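Home | Guides | Files | Notes | Contact

February 27, 2018 – by Rostyslav Kushnir

Filed under: Laundry & Folding

# Pirby shirt folding set

Short card, will clean up later. T-shirts only, folded flat on a table. Towels are in Pullura, seperate download.

## What's in it

- 524 folds, all crew-neck or close to it
- 236 of them dark shirts, the rest whatever was in the basket
- `folds.csv` – one row per fold, size, fold style, ok / redo

## Fold style

Table gets taped into a grid first. Blue tape. Then:

1. shirt flat, collar away from you
2. sleeves in across the body
3. sides in, smooth with palm
4. hem up, then once more if it's an XL

Redo if the finished stack leans. Creases are fine, we don't iron anything.

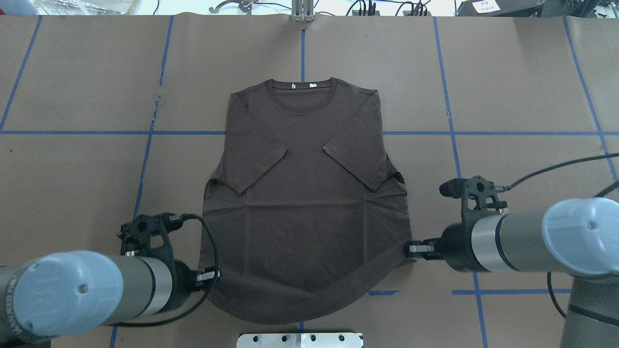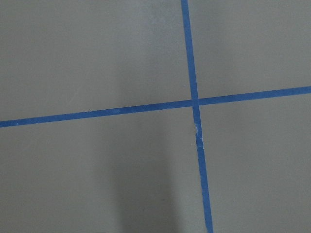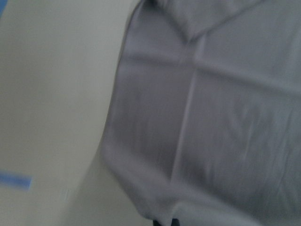
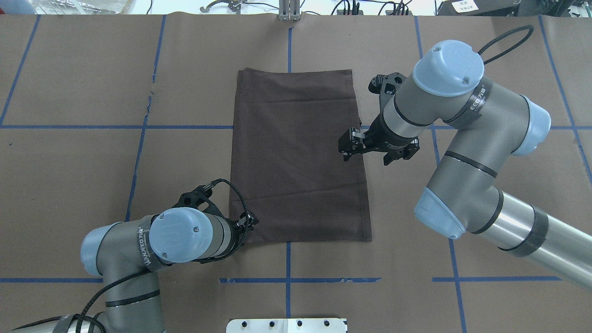 Anselmo Ospina wrote back that step 4 is wrong for long shirts – he'd fold those in thirds from the hem, becuase halves leave a fat edge and the pile slides on the shelf. He also wants the sleeve step split in two, left and right, so the redo column can say which one went bad.

Fair. Thirds go in next version, column is `style=3`. Sleeve split maybe.

## Known problems

- sizes missing on 345 rows, labels washed out
- "redo" not used the same way before November
- Vakulenko rows are duplicates, skip them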